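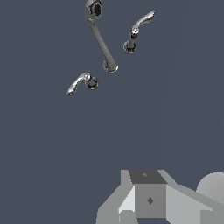

Ticket 2722
Product: Lolta wireless display receiver
Category: Hardware / connectivity
Site: Ait Brahim, second-floor meeting room
Opened by: Mostafa Benkirane
Assigned to: Traian Pîrvu
Priority: Normal
Status: Resolved

Reported problem

Receiver drops the picture from any paired laptop after a few minutes of use. The TV shows the Lolta idle screen, then the receiver comes back on its own and has to be paired again. Sound cuts out at the same moment. Same result with laptops on battery and on mains power. The unit worked normally until it was moved from the old wall bracket to the shelf behind the TV.

Setup

Receiver connected to TV input 2 with the short HDMI lead from the box. Power taken from the USB port on the TV. Network over Wi-Fi, 5 GHz band, access point in the hallway ceiling. Firmware is the current release. The Fumton sender dongle is used for guests who cannot install the app, and it drops too.

Log

Entry 1, Benkirane
Restarted receiver and TV. No change. Factory reset, paired again, no change. The drop happens sooner when a video is playing than with slides.

Entry 2, Pîrvu
Please export the receiver log right after a drop (Settings, Device, Save log). Do not power the unit off before saving, as the log is kept in memory and is lost on a cold start. Also confirm whether the status light goes out fully or turns amber when the picture is lost.

Entry 3, Benkirane
Light goes out fully, then amber, then white. Log saved after the second drop this morning, but the file is nearly empty. It starts at boot and has nothing from before.

Entry 4, Pîrvu
An empty log and a dark status light mean the unit lost power. A lost wireless link would leave the light amber and the log would show a disconnect with a reason code. Setting Wi-Fi aside for now.

The receiver draws up to 1000 mA when decoding video. Many TV USB ports are limited to less than that, and some shut the port down briefly on overload. On the old bracket, was it on the same USB port?

Entry 5, Benkirane
No. It was on a wall adapter under the bracket. The shelf has no outlet close by, so the installer used the TV. The adapter went into a drawer and I have it.

Entry 6, Pîrvu
Check the label on the adapter before using it. Output must be 5 V at 2 A or higher. Run the test below and report back.
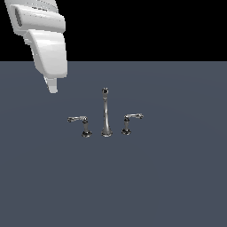
Test procedure

1. Shut down the receiver from the menu and unplug it from the TV USB port.
2. Connect the wall adapter with the original power cable. Do not use a phone cable for this test. Thin cables drop enough voltage over two meters to cause the same fault.
3. Leave the HDMI lead and the network settings as they are.
4. Play full-screen video from one laptop for an hour.
5. Repeat with the Fumton dongle.
6. Save the log whether or not a drop occurs.

Entry 7, Benkirane
Adapter label says 5 V, 2.4 A. Ran it from an extension cord. No drops with the laptop, no drops with the dongle. Log attached, shows one boot and nothing after except pairing events.

Entry 8, Pîrvu
Log is clean. Leave it on the adapter for 24 hours with the idle screen active, then use it for a normal meeting. The idle timer should be set back to its default, the factory reset may have changed it.

Entry 9, Benkirane
Left on overnight and through the next day. Two meetings held, no loss of picture. Idle timer was at "never," changed it back.

Resolution

Cause: TV USB port could not supply enough current during video decoding. Receiver returned to wall adapter. No firmware or network change made.

Follow-up

Extension cord is temporary. Benkirane to request an outlet behind the TV. The same model from Stillex is mounted in the first-floor room and also runs from TV USB; no drops reported there, adapter to be fitted at the next visit.

Ticket closed by Traian Pîrvu.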